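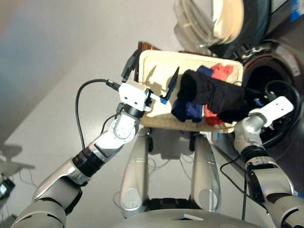
The old dogs of Gamura

I'd been meaning to talk to the woman who runs Gamura for ages. She takes in old dogs, the ones past ten, in a long low house on the road out of Ondonach, and she'd turned me down twice because she doesn't like being written about. In September she finally said yes, as long as I left her name out and came before the afternoon walk.

So there I was at eight in the morning with a beagle asleep on my foot.

"That's his spot," she said. "You can move if you want, but he'll just follow you."

I asked how it all got started and she made a face. She hadn't planned a rescue. She was working at a feed store and a customer came in asking if anyone wanted a thirteen-year-old shepherd mix, and if not, well, he had an appointment for her at noon. "I said I'd take her for the weekend. She was here two and a half years. She ate a couch."

After the shepherd came a pair of terriers from Murín, brother and sister, whose owner had gone into a nursing home. Then the vet started calling. She's now had 286 dogs through the house, and she has every one written down in the same green ledger, with the date they came and what they liked to eat. (I got to read a few pages. "Pork only. Will spit out peas." "Loves the mailman, hates the mail.")

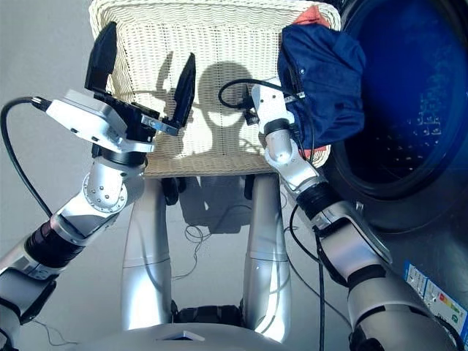

I wanted to know about money, and I was a little nervous to bring it up, but she's very frank about it. The big cost is teeth. Nearly every old dog that comes to her has a mouth in terrible shape, and the last dental bill, for a single poodle with eleven bad ones, came to 805 dollars. She brushes everybody at night with Grondent, the chicken kind, and she says the mint kind is a waste of a good evening.

"People look at an old dog that's stopped eating and they think, okay, it's time," she told me. "Sometimes it is time. But I've had dogs come in like that, and you take out four rotten teeth and a week later they're stealing toast. I want people to look in the mouth first. That's all I want, put that in."

I've put that in!

We talked for a long while about who gives up an old dog. I came in with some pretty hard feelings on the subject and she wouldn't go along with me. She's met a few people she'd rather not meet again, sure. Most of them, she says, are sick themselves, or they've lost the house, or they moved in with a daughter whose landlord won't budge. One man drove 383 miles to bring her his spaniel and then sat in the truck for an hour before he could drive home. He still calls on the dog's birthday.

"What am I going to do, yell at him?"

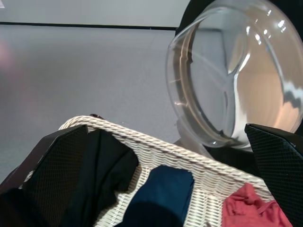 About half her dogs do get adopted again, which surprised me. The trick is being very plain in the ads. She writes down the lumps, the pills, the accidents on the rug, all of it. Her favorite ad said, "Deaf, stubborn, smells a bit, needs carrying up stairs, will love you by Thursday or so," and she had 28 calls on it. The dog went to a retired couple with no stairs.

The rest stay. I asked if that gets hard, and it was the only time she went quiet. She got up and let the terrier mix out, stood at the door, let him back in.

"You get used to the work," she said. "The other thing, no. I don't take a new dog for two weeks after. I tried doing it sooner and I wasn't fair to the new one."

I asked what she needs most. Drivers, she said, for the vet runs into Ondonach, and somebody with a strong back on bath mornings. She doesn't need more squeaky toys. Please – no more squeaky toys.

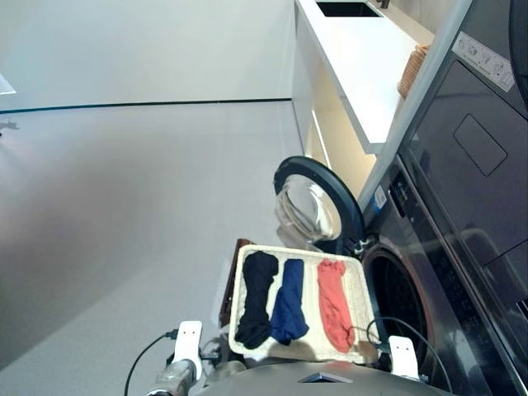 Laundry in a lined basket by the open washer: black, navy and coral.

By then it was time for the walk, which goes to the mailbox and back and takes forty minutes. The beagle stopped to smell the same fence post three times. I asked if she ever hurries them along.

"Where would we be going?" she said.

Comments (3)

Guest, 7:40 am
We adopted from Gamura two winters ago. She told us he'd bark at the toaster and he does. Best dog we ever had.

Guest, 9:15 am
Does she take cats? Asking for my mother-in-law in Murín.

Guest, 6:02 pm
Went and looked in my old girl's mouth after reading this. Vet tomorrow. Thank you.

More stories
Teaching a blind dog the back steps
What to ask before you foster
Two goats and a very patient collie
Moving with a nervous cat

Home Stories Dogs Cats Foster Contact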